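Living with a white matte worktop (and keeping it white)

9 Dec 2024

5 min read

I put a white matte worktop in my sewing-and-everything room in November, and three friends have already asked me whether I regret it. I don't! But I have learned a lot in a short time, mostly by spilling things, and I promised I'd write it all down in one place.

A bit of background. The old top came from Plutwood and was a lovely warm brown, with a grain so busy that you could lose a pin on it for a week. I did lose pins on it. I also lost a contact lens, a watch screw and the tiny foot off a clock. When we moved to the apartment in Gurnia I decided the next one would be as plain as I could get it, and the little shop on Oei Street had an offcut for 100 dollars that fit my wall almost perfectly. I carried it home in the rain wrapped in a shower curtain.

Everyday cleaning

Two cloths. One damp with warm water and a drop of dish soap, one dry. Wipe with the first, rinse it, wipe again, then dry right away with the second. The drying matters more on matte than it does on gloss. If you let soapy water sit, you get a dull film with swirls in it, and then you go at the film with more soap and get more film. Ask me how long I did that for.

Skip furniture polish completely. It makes shiny patches, and you will only notice them in the evening with the lamp on, when you're tired and would like to be doing something else. If you already have shiny patches from polish, plain dish soap gets most of it off in two or three goes.

Ink, tea and beet juice

Pen comes off mine with a little rubbing alcohol on a cotton ball, dabbed from the outside of the mark toward the middle so it doesn't spread. Try a corner at the back first, please. Not every top likes alcohol, and a painted one might let go of its paint.

Tea I treat with baking soda mixed with water into a soft paste. Spread it on, go fold some laundry, come back in half an hour and wipe it off with no pressure at all. I used to scrub with the paste and I think that's how I got the one spot near the window that looks different from the rest (it's under the pencil jar now).

Beets, turmeric, berries: get there fast. I now chop anything purple in the kitchen.

Gray rub marks

These are the ones everybody writes to me about. You drag a saucepan or a pair of scissors over the top and there's a gray line, and it looks like a scratch. Run a fingernail across it. If your nail doesn't catch, it's most likely metal that has rubbed off and it will come up. A white pencil eraser is my first try, the soft kind for drawing paper. After that a melamine sponge, hardly pressing, and only on the mark. Those sponges are a very fine abrasive, and if you polish away happily with one you'll have a glossy spot where the line used to be.

If your nail does catch, it's a real scratch. On a painted board I've sanded lightly with 400 grit and touched up with leftover paint, and it came out well enough. On laminate I would leave it alone and put a plant there.

Stopping marks before they start

Felt pads under everything that lives on the top: the lamp, the radio, the machine. I buy a sheet of felt and cut my own, and I replace them when they get gritty. Grit stuck in a felt pad does the same job as sandpaper. Rubber feet are trickier, as dark rubber can leave a stain on white over a few months. I slip a scrap of cork under those.

And lift things. I know. I'm a dragger by nature and I've had to train myself out of it.

Choosing a white, if you haven't bought yet

Paint-store white and worktop white are two different animals, and I'd take samples home every time. Mine is called Amel, and in the shop I would have sworn it was cream. At home, next to a north window, it went quite chilly! Prop your sample up in the morning, at midday and under your lamp before you say yes, and put a sheet of printer paper beside it so you can see which way it leans.
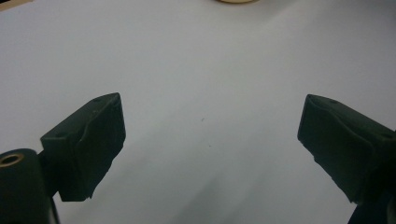

Small parts are the whole reason I went plain, and I'd argue for it with anyone who mends, beads, solders or takes clocks to bits. What you want behind your work is a smooth, uniform off-white with no texture and no printed pattern for your eye to trip over, and the one in the picture suits me very well, with that faint cool gray in it and no seams. A dark green piece shows up against it immediately, right down to the rough lower edge, and so does a bit of brass. Matte helps too. On my sister's gloss table I spend half my time moving my head to get away from the reflection of the bulb.

If you can't change your table, a big sheet of matte white poster board does very nearly the same job. Tape it at the back edge only so that you can lift the front and tip the crumbs out. I keep 3 sheets behind the wardrobe and swap when one gets grubby. For beads I fold up a lip along the front, maybe half an inch, so nothing rolls into my lap.

One more thing about lamps: light from the side picks out dropped pins far better than light from overhead. Lower the lamp until it's almost level with the top and every pin throws a long shadow.

Comments

The eraser trick worked on my windowsill too. Thank you! I'd been about to repaint it.

Does the baking soda paste work on hair dye? Asking for my bathroom shelf, which is also white, sadly.

Reply from the author: A little. I'd try the alcohol first, in a hidden spot, and then the paste for whatever's left.

I use an old white roller blind as a work mat. Rolls up at the end of the day with all the snippets inside and I shake it out over the trash.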